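The Count at Clillby Marsh

The geese came in at dusk, low over the Vallano road, and she pulled the car onto the shoulder to let them pass. It was November and the heater had quit again. She had a thermos, a pair of Brusteck binoculars with one stiff hinge, and the notebook her aunt had used for the same job.

Her aunt's last entry said 3,000. The handwriting slanted hard to the right, the way it did when her fingers were cold.
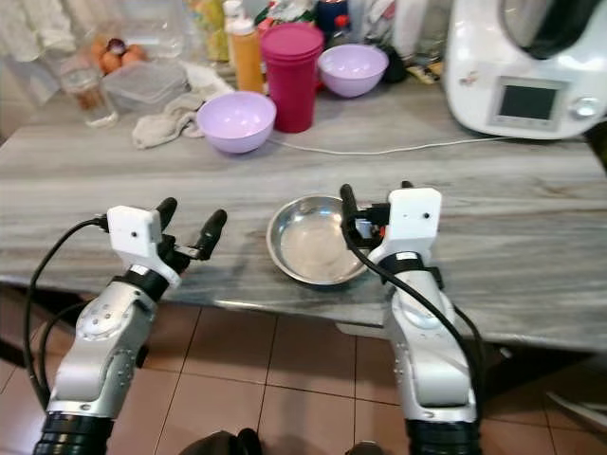 Irene Manolakis
Fiction Contributor

She walked out to the blind and sat down on the bench. The first flock was already on the water, talking. She counted by tens, lost her place, and started over. A heron stood in the reeds the whole time and did not move.

By the time the light went she had around 2,000, and more were still coming in from the north. She could hear them but not see them. Her aunt would have stayed.

She poured what was left of the coffee and stayed too. At some point the talking on the water stopped, all at once, and then one bird started it up again. She wrote the number down with a question mark after it, closed the notebook, and felt her way back along the boards to the car.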